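Waton picking cell: what changes for the bench teams
Mar 21, 2026

Trials of the Dodum arm on mixed items ended this week. 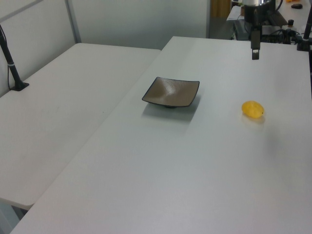
The trial ran to 1,732 picks over 40 shifts. In 918 of them the item was a single piece of produce to be placed in a dish, and the rest were boxed goods. The arm asked for help 244 times, mostly on items that had rolled after first contact. Each request went to the operator's screen and was logged with the item type.

From April, packers on the Skostora line will no longer place single items by hand. They will load trays, clear help requests and check finished dishes for bruising. Grip force and approach height stay under the control of the cell technician and must not be altered during a shift.

No posts are being removed. Two packing posts become cell operator posts, on the higher grade, and existing packers have first call on them. Training takes three days and is done in paid hours. Staff who prefer to stay on hand packing can move to the Ouazzani line, where irregular bundles are still outside what the gripper can hold.

Break times are unchanged. Questions about rotas and grading go to Nawal Nasr in the planning office.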